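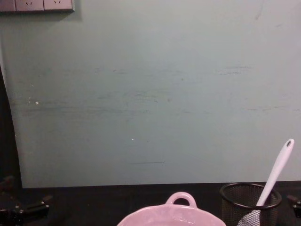 Turunen is pouring the new Bullulance already, and I had to write to the list before I even unpacked! For anyone who missed the spring thread, that's the bottle-fermented pear and apple cider they make up the hill from Jomport, the one that was so cloudy last year we argued over whether it was supposed to be. This one is bright as anything. The back room where they had us taste hasn't been dressed up for visitors, with its pale blue-green wall all scuffed and smudged through the middle behind a nearly black tabletop, and I like it much better than the front counter with the gift baskets. We stayed until they were stacking chairs.

Now the cider. It smells of pear skin first and then something like fresh bread, and it's drier than I remembered, with a little bite at the end that made me want salty cheese right away. I wrote down "walnut?" and then crossed it out and then wrote it again on the second glass. They made 1,113 bottles, compared to 690 last year, so there's a decent chance you'll still find it if you can't get out there until after the leaves are down. It's $20 a bottle at the door. I brought home more than I meant to (the trunk is a disgrace) and I'm putting two away until January to see whether the bread thing gets stronger.

We also tried the still version, which doesn't have a name yet, just a number in grease pencil. I thought it was a bit thin. My husband liked it best of the whole lineup, so don't go by me.

To answer the question about food: there is soup on weekends, plus a bread and pickle plate. Cellier, down by the bridge, has a longer menu and keeps the Bullulance by the glass, but they serve it much too cold. Ask for it and then let it sit while you read the specials. 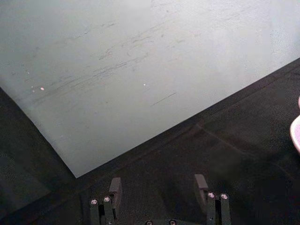 One of you wrote to me off-list that the pears this year came from the old trees on the north side, which were skipped last fall, and that this would account for the dryness. I hadn't heard that and I'd love to know more. Is it the same little hard pear they use in the perry? I picked one up off the grass and bit into it, and my whole mouth shut like a purse.

The drive is easy now that the bridge road is open both ways. Park in the upper lot, because the lower one was soup. Dogs are fine outside.

On Tuesday, October 9, 2018, a member of the list wrote:

> Is anyone going out to Jomport this month? We have a free
> Saturday and were thinking of Turunen and then supper at
> Cellier, but I've heard the press days draw over 200 people
> and we are not crowd people. Does the tasting room do food or
> should we eat first? Also, has the Bullulance cleared up any?
> I opened my last bottle from 2017 and it looked like dishwater
> (tasted wonderful).

Oh, and the crowd! Go before lunch. We walked in at opening and had the place to ourselves for a good hour, then two tour vans came up the hill and the line went out to the press. Save your last 2017 label if you still have it, the new one has the pear facing the other way and I want to see them side by side.

Print | E-mail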